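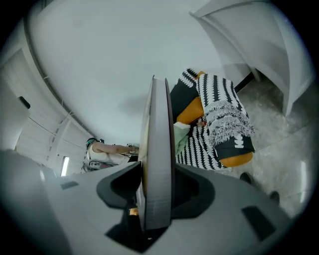 One reader of an earlier draft replied that concession speeches are the only honest thing a campaign produces, and that we should leave them alone. We considered this, and then we counted the thank-yous.

4.2 Who gets thanked

The Rudach archive holds 86 concession speeches from county and state legislative races, most of them delivered in hotel function rooms to people holding plastic cups. Spouses come first in nearly every one. God and the campaign manager compete for second place, and in the Kada races the manager usually wins. Voters tend to arrive late, after the donors and before the dog. The winner is mentioned in all but 2 speeches, though in several the name is preceded by a pause that our coders asked permission to transcribe.

Length is a poor guide to grief. The longest speech in the set, at 1,406 words, came from a candidate for the Brolleck seat who had lost by more than 4,000 votes and seemed to be enjoying the evening. Candidates who lost narrowly said less, and spent much of it on absentee ballots. 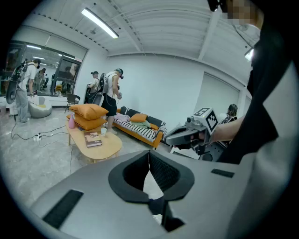
Staging turned out to be harder to code than wording. A speech has a text, but the backdrop, the lectern and the row of relatives have to be recovered from local news footage, and local news cameras leave early. Our first coding sheet asked only whether the candidate's name was legible behind the speaker. In Madigan this produced a string of blanks, the signs having been hung for an audience standing directly in front of them. The white cube on the gripper in Figure 2, with black square patterns printed on its faces, has more than one side to offer a lens, a precaution few county campaigns take. We therefore replaced the question with three, covering the front, left and right of the lectern, and agreement between coders improved. It remained poor for relatives, who drift.

Figure 2. Hand-held gripper with a marker cube mounted on top.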